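**Amber Ashworth**
2021-12-27

1/ The Turken state college board votes in April on folding the Groden campus into the main one. I've read the whole proposal, including the appendices, and I taught at Groden for a good while. Here are my notes, in the order I took them.

2/ Start with enrollment. The proposal says Groden had 3,936 students when the current plan was adopted and has 3,172 now. Those numbers are right. I checked them against the registrar's reports.

3/ The report calls that a collapse in demand. I don't think the numbers show that. Over the same stretch the college moved two programs, nursing and early childhood, from Groden to the main campus. The students in those programs are now counted at the main campus.

4/ The proposal mentions the nursing move on one page and the enrollment drop on another. It never puts them together. If you only read the summary, you would not know the programs had been moved at all.

5/ I asked the planning office how much of the drop comes from the moves. The answer was that they hadn't broken it out. They should do that before April. The registrar has the program codes for every student.

6/ Next, savings. Most of the money the plan expects to save comes from "shared administration." Groden already shares payroll, purchasing, admissions and IT with the main campus. What's left on site is a dean's office, a small advising staff, the library desk and the people who keep the buildings running.

7/ So the savings have to come from advising, the library or maintenance, or from cutting sections. The plan should say which. It gives one total for the whole category.

8/ On buildings. The main campus is supposed to take in Groden's technical courses. The appendix lists Naylor Hall as the space for this and describes it as "available with modest renovation." Naylor is scheduled most mornings and nearly every evening already. The room schedule is public, so anyone can look.

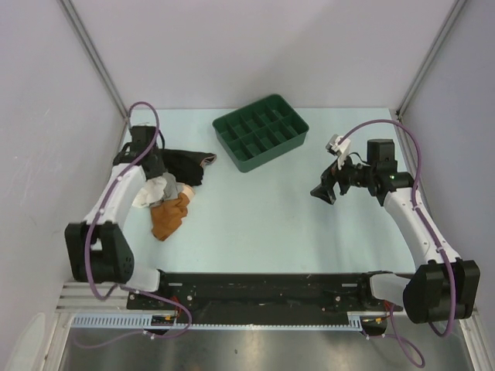
*Workcell with two arms, green divided tray at the back of the table.*

9/ Technical courses are also the hardest to move. A history section needs a room and chairs. A lab course needs power, floor space, storage and someone on staff who knows the equipment. The plan prices all rooms at the same rate per square foot.

10/ Transportation gets one paragraph. It says students "may use existing regional transit." The last bus back to Groden leaves before evening classes let out. A lot of Groden students take evening classes because they work during the day. I had students who came straight from a shift and went home to put kids to bed.

11/ The plan suggests those students could switch to online sections. Some could, and some would like it. Others signed up for a campus because online hadn't worked for them the first time. The college has completion rates for both formats and didn't include them.

12/ I want to be fair to the other side. The Groden roof needs replacing. The heating plant is old. Some upper-level courses run with too few students to justify two separate sections, one on each campus, and combining those makes sense to me. I said so when I worked there.

13/ It's also true that state funding per student hasn't kept up with costs, and the board didn't cause that. They have a real gap to close. My complaint is with the document they've been handed to close it with.

14/ There was an alternative. The Lornuma report, which the college paid for, looked at keeping Groden open with a smaller footprint: close the oldest wing, rent out part of the parking lot side, keep evening and technical programs in place. The proposal cites Lornuma for its repair estimates and leaves out that option.

15/ What I'd ask the board to request before the vote: enrollment with the moved programs separated out, the savings broken down by office, a room-by-room schedule for Naylor, and a cost for the smaller-footprint option.

16/ None of this needs a new consultant. The registrar, the facilities office and the existing report cover all of it.

17/ Written comments go to the board secretary and become part of the record. If you're a current student, say what you're studying and when your classes meet. That kind of detail is missing from the proposal.

18/ A few people have asked whether faculty were consulted. There was one meeting, held during finals. I've talked to people who went and they say the slides matched the summary, with no appendices handed out.

19/ I'll add to this thread if the planning office sends the breakdown.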